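## 4. Bedding Weight, Room Temperature, and Reported Sleep

### 4.1 Background to the household survey

The second part of the study moved from the sleep laboratory to the home. Laboratory work on bedding has usually fixed the room at a single temperature and changed only the cover. Such designs make it easy to isolate the effect of the cover, but they leave out most of what people do at night. Sleepers open windows, push covers down to the waist, add a blanket from the closet, or share a cover with someone who prefers a different one. Innes and MacRitchie noted in their pilot report that participants who rated a cover as "too warm" in the laboratory often owned a heavier one and used it without complaint. The household survey was designed to look at this gap between stated preference and ordinary use.

Households were recruited in the towns of Satau and Makodell. The two towns were chosen for their contrast in housing. Satau consists mostly of older detached homes with uneven heating, and many bedrooms on upper floors have no heat source of their own. Makodell was built up more recently, and most of its homes have central heating controlled from one thermostat. Winter outdoor temperatures in the two towns are similar.

### 4.2 Participants and procedure

A total of 176 households returned complete records. One adult in each household served as the main respondent and filled out a morning diary for the length of the study, which opened in October. The diary asked for the time the respondent went to bed, the time of the final waking, the number of wakings remembered, and a rating of warmth on a five-point scale running from "much too cold" to "much too warm." Respondents also recorded the covers in use at bedtime and again at waking. This second entry was added after the pilot, in which Umali found that the bedtime record alone was a poor guide to what was on the bed by morning.

Each household received a small temperature logger, to be placed on a nightstand or shelf at the height of the mattress and away from any radiator or vent. The loggers took a reading every ten minutes. Respondents were asked not to change their usual thermostat settings, and the diary included a line for noting nights when a window had been left open.

Covers were weighed by the field team during the first home visit. Where a household used more than one cover, each was weighed separately and the combined figure was used in the analysis. Weights ranged widely. The heaviest combination recorded came to 3000 grams above the lightest. Filling was taken from the care label when one was present. When the label had been removed or could not be read, the filling was entered as unknown, and these covers were kept in the weight analysis but left out of the comparison by filling.

### 4.3 Folding and partial use

An unexpected result of the diary was the frequency of partial use. Many respondents reported that the main cover was on the bed but was not spread over its full length. The most common arrangement was a fold toward the foot of the bed, so that the lower legs and feet lay under a double layer while the upper body was covered by a sheet or a light blanket (see Figure 3 for a quilted comforter folded near the foot of a large bed). Respondents in Satau used this arrangement more often than those in Makodell, and it was most frequent on nights when the room was cool at bedtime.

Đorđević has argued that warming the feet at the start of the night shortens the time taken to fall asleep, and the diary entries are in keeping with that view. Respondents who folded the cover in this way gave warmth ratings closer to the middle of the scale than those who spread the same weight evenly. They also reported fewer wakings. The difference was small, and it was no longer clear once respondents who shared a bed were removed from the sample. Two sleepers under one cover have less freedom to arrange it, and it is possible that folding is a sign of compromise between partners as much as a matter of temperature.

The study did not set out to measure folding, and the diary offered no standard way to record it. Most of the entries come from the free comment line. One respondent in Makodell wrote, "Comforter at the bottom until I get cold, then I pull it up, usually before five." Another described the reverse habit, beginning the night fully covered and moving the cover down by degrees. Both habits would have appeared in the original form as a single cover in use for the whole night.

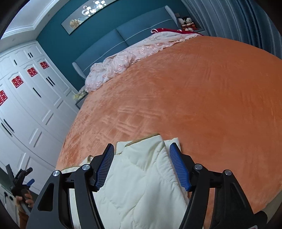 **Figure 3.** Cream-white quilted comforter with a tan-beige binding strip, folded back over itself near the foot of a large bed.

For this reason the comments were coded by two readers working apart from each other. Jeon and Umali each read the full set and sorted the entries into full cover, partial cover, and changed during the night. Where they disagreed, the entry was discussed and, if no agreement could be reached, it was marked as unclear. A total of 50 entries remained unclear and were excluded from the results in Table 5.

### 4.4 Limits of the household data

Several limits should be kept in mind. The diary depends on memory, and people are known to forget short wakings. The loggers measured the air beside the bed and give no direct information about the temperature under the covers, where the effect of weight and filling would be felt. The sample also contained few households with young children, whose parents may wake for reasons unrelated to warmth.

Seasonal change presents a further difficulty. In 125 households the main cover was replaced with a heavier one during the study, generally after the first run of cold nights. Ratings given in the days after a change tended toward the warm end of the scale and then settled. It is not known whether respondents grew used to the new cover or adjusted the way they used it. A revised diary, with a simple outline of a bed on which the position of each cover can be marked, is being tested in Rankin and will be used in the next round of data collection.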